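Review: an afternoon at the Triver open house, Ciltside

Triver opens its doors once a year, in March, and this time the draw was Gerumow, the simulation package it sells to people who own robot arms and would like to stop breaking them. I paid nothing to get in, ate two of their muffins, and sat through the whole 90-minute session, so consider this a review by a man who got his money's worth.

The host was Tetsuya Higuchi, who runs the training side and has the patience of someone who has explained the word "render" to a lot of purchasing departments. He put the software on the big screen, pulled up a room from the library, and let us shout requests. This was brave of him.

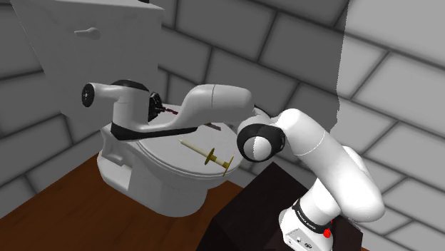 Gerumow's best feature is the way it lets you put an object wherever you like and then ask the arm to deal with it. The menus are plain, the search box finds things by their everyday names, and you can save a layout without first naming six folders. I had expected warehouses and conveyor belts, and there are plenty of those. But the bathroom held the crowd longest, with its toy sword lying across the closed toilet lid and the arm stretched over it like a dinner guest going for the salt. Any parent in the audience knew that job. Higuchi used it to talk about reach, and about how much trouble a long thin thing on a smooth lid can be for a gripper with two narrow fingers. It was the most useful ten minutes of the afternoon.

The library has 1,037 objects, according to the handout. The wall poster said 878. I asked, and was told the poster was older, which I believe, as it had also been used to prop open a door.

Looks are a mixed bag. Shadows are soft and fall in sensible places, and the wood floor is nicer than mine. Wall tile is less convincing, and the join between the gray part and the nearly white part has a ragged line down it that would have me on the phone to the contractor. Does it matter for planning a grab? Probably not much. It did bother me for the rest of the talk.

My real complaint is the help pages. They were clearly written by several people who had not met, and the section on gripper settings sends you to a section on gripper settings. Leblanc, the other package I've used, is uglier and slower to load, but its manual has an index – a real one, with page numbers.

Pricing was "available on request." I requested. I am still waiting.

Four stars for the software, three for the help pages, five for the muffins (lemon). The parking lot at Ciltside floods near the back fence, so use the front row if you go next year.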